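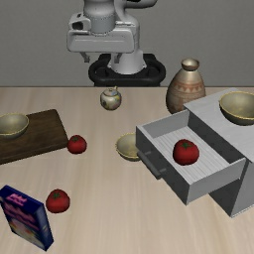
EQUIPMENT AND PLANNING

Zoler kitchen trial: what we are buying first, and what can wait

The budget for the Zoler table-clearing project has been approved at $3907 for the first stage. Members asked at the May meeting for a plain account of where the money will go, so this item sets it out.

The biggest decision was to hold off on the arm. We had two quotes in hand, one through Grondex and one through Tomaszewski, and either would have taken the whole of next year's equipment money before we had bought a table to bolt it to. For the first stage the work stays in simulation. The arm, the cabinet and the tabletop are all modelled, and the tasks are the ones we would want done on a real bench: pick up a tomato, put it in a bowl, open the drawer, close the drawer.

That leaves the $3907 for three things. A workstation with a decent graphics card takes most of it. A further $700 is set aside for storage and backup drives, and whatever remains goes to props and a second monitor.
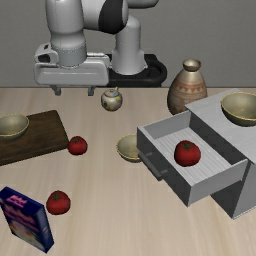 The props line drew the most questions. We want to buy real objects close to the modelled ones now, while we are still choosing the models, so that the two sets match when the arm does arrive. Bowls are cheap and easy to find. A teapot and a narrow-necked vase are harder to match for size, and we would sooner change the model than pay a collector's price. Tomatoes will be plastic for most of the work. Please send suggestions for a small drawer cabinet with a bar handle — second-hand is fine, as long as the drawer comes all the way out without sticking.

Anyone with a cabinet to donate should measure the handle first. The gap behind it matters more to us than the colour or the finish. A finger that can't get behind the bar is no use, and we would rather find that out from a tape measure than after paying for freight.

We also looked at cameras. Dillik has offered us a discount on a pair, but we have not placed an order. In simulation we can move a viewpoint as often as we like at no cost, and it makes sense to settle on the positions before paying for mounts. The two we keep coming back to are one looking across the table from the front and one looking straight down over the fingers.

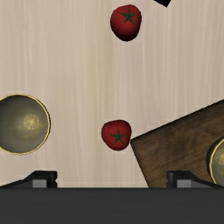 Mounts and cables have been moved to the second stage for the same reason. So has the safety fencing, which depends on which arm we pick and how far it reaches. The Tomaszewski quote includes installation and the Grondex one doesn't, so the two totals can't be compared as they stand. We have asked for a revised figure from Grondex.

Access to the workstation will be by booking, in blocks of 4 hours, with a limit of 20 hours a month for each group. Long runs should be left for overnight. If the limit turns out to be too tight we will review it before the second-stage budget is drawn up.

Comments on the equipment list can be left at the Zoler office or sent in reply to this newsletter.

26 Dec 2025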